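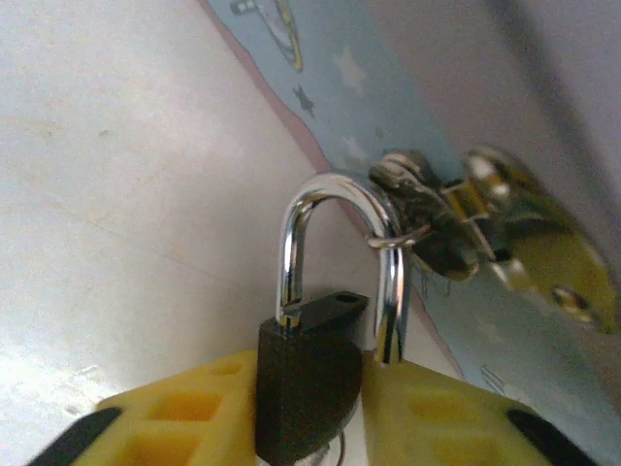

Courses > Automation and Mechatronics > 2303 Applied Manipulation > Handouts

December - Gregor Halliday

Filed under: Course notes, Hardware under review

Handout 4: Assessing the Staron two-finger gripper kit

These notes go with the second block of practical sessions. Read them before you come to the lab, and bring your attempt sheet with you. The written review you hand in at the end of the block is marked against the headings used here, so keep to them.

1. What we are reviewing

Staron is a two-finger parallel gripper sold as a kit. It comes with a drive unit, a pair of moulded fingers, rubbery contact pads, a small camera and bracket, and a teaching licence for the control software. The department bought it through Stindmont, who resell it and handle repairs. A second kit is on loan to the Penrose campus, and you may be asked to compare results with the group there.

The question for this block is whether the kit is good enough to be used in next year's first-semester course. Treat it as a purchasing review. The reader of your report has a budget and a list of tasks, and wants to know which of those tasks the kit can do, how often it fails, and what the failures cost in time or damaged parts.

2. The task: padlock and hasp

The main test is a padlock on a hasp and staple. We chose it for three reasons to do with contact:

- the lock body has to be held firmly while the shackle goes through a loop not much larger than itself
- the shackle and body are separate parts that move against each other when the lock is open
- closing the lock needs a push along one direction only, and sideways load makes it bind

Each attempt has four stages.

Stage A, pick up. The fingers close on the two sides of the lock body. The shackle is up and open.

Stage B, thread. The free leg of the shackle is brought to the staple and passed through.

Stage C, align. The lock body is turned so the free leg sits over its hole in the top face.

Stage D, close. The body is pushed toward the shackle until the lock latches.

Score each stage separately. An attempt that gets to the end of stage B and then stops is still useful data. Students in earlier groups wrote "fail" across the whole row and lost most of what they had measured.

Keys stay in the locks during all sessions. A key sticking out of the bottom of the body changes what the fingers and the wrist can clear, so do not take it out to make the task easier. If the key fouls on something, record it as a clearance fault.

3. Notes on the fingers and pads

The fingers are stiff blocks with very little give. Nearly all the compliance in the grasp comes from the pads. Before your first attempt, press each pad with your thumb and check that it is seated along its full length. A pad that has lifted at one end will let the lock body rotate during stage C, and you will spend the session blaming the controller.

A padlock body has flat sides and usually one or more rounded edges. If the fingers close partly over a rounded edge, the body tips. You can see this from the camera as a change in the angle of the top face. Open, move in, close again. Do not try to correct it by adding force.

On force: the software offers a slider from 0 to full, in unnamed units. This is a weak point of the product. The manual gives no conversion, and Stindmont could not supply one when we asked. For this block set the slider to 30 and leave it there unless the demonstrator agrees to a change. If you do change it, write the new setting beside every attempt it applies to.

4. Notes on the camera

The wrist camera sits close to the work. You will always have both fingertips in view, with the part between them, and you will usually have little idea of what is happening further back. Anything that comes near the lens goes soft. In the hasp task this is often the hasp plate itself, which can be bright and blurred at the same moment the staple is sharp.

Chrome and brass both cause trouble under the bench lights. A polished shackle throws strong white highlights, and they slide along the curve as the wrist turns. If you are using the tracking tool that ships with Staron, expect it to follow the highlight and lose the metal. Manual marking is slower and gives better results. Say in your report which one you used.

Patterned backgrounds are part of the test. Please don't cover the printed surfaces with paper. A kit that only works against plain grey is of limited use to us, and the reviewer needs to know how it copes with prints, coloured borders and pale walls that wash out near a lamp.

5. Running an attempt

Work in pairs. One person operates, the other keeps the sheet.

Before starting:

- check pads (section 3)
- home the drive unit and wait for the tone
- open the shackle and confirm it swings freely
- check that the screws on the hasp plate are tight
- start the recording and say the attempt number out loud

During the attempt the operator may pause but may not touch the lock by hand. If the lock is dropped, the attempt ends. Note the stage and whether the lock fell or was let go - these are different faults, and the sheet has a column for each.

Each pair does 10 attempts, then swaps roles and does 10 more. The limit for a single stage is 15 seconds of moving time. Pauses don't count toward it. The software logs moving time at the bottom left of the control window, in small type that is easy to miss.

6. What we know so far

The demonstrators have used the kit for a short while and some points are settled enough to pass on. You are free to disagree with them if your data says so.

Pick up is reliable when the body is upright. It is less reliable when the lock hangs from something and can swing.

Threading is where most time goes. The shackle has to approach the staple nearly square to the loop. Operators tend to come in at the angle that gives the camera the best view, and that angle is usually wrong. Drive to a good view first, look, then drive to the approach angle and trust it.

Alignment depends on slack. Once the shackle is through the staple, the latch holds one end and the fingers hold the other. Any error in wrist position turns into side load on the shackle. You may hear the metal creak. Back off slightly along the direction you came from, and try the rotation again.

Closing is quick if alignment was good. If it isn't going in, repeated pushing won't help, and it marks the top face of the lock. Return to stage C.

Grime in the hinge of an old hasp makes the latch stiff, so it may hold an awkward position when you want it to drop. Leave it as it is. We want old fittings included in the test, and the condition of each one is listed on the card taped to its board.

7. The alternative

Your report must mention at least one other option. Most of you will choose the Drovstead gripper, which we have used in the teaching lab for several years. It has softer fingers and a longer stroke, no camera bracket, and a force setting you can read properly. It is slower to close. Spare fingers are easy to get.

If you compare the two, compare them on the same stages. A general statement that one "feels better" will not receive marks. A statement such as "Drovstead held the body through stage C without rotation, Staron rotated when the pad was lifted" will.

Penrose will share their attempt sheets in the course folder. Check their slider setting before you combine anything with your own figures - they may not have kept it where we have.

8. The written review

Use these headings, in this order:

Task and setup
Results by stage
Faults
Comparison
Recommendation

The recommendation can be to buy, not to buy, or to buy with conditions. If you choose conditions, state them so that someone could check them. "Buy if the supplier provides a force conversion" can be checked. "Buy if the software improves" can't.

Include your attempt sheets as an appendix, with crossings-out left in. Still pictures from the wrist camera are welcome where they show a fault. Label each one with attempt and stage.

Put 2303 and both names in the file name. Late work goes to Gregor Halliday by email and not into the folder.

Spare pads are in the second drawer under the bench. Sign for them.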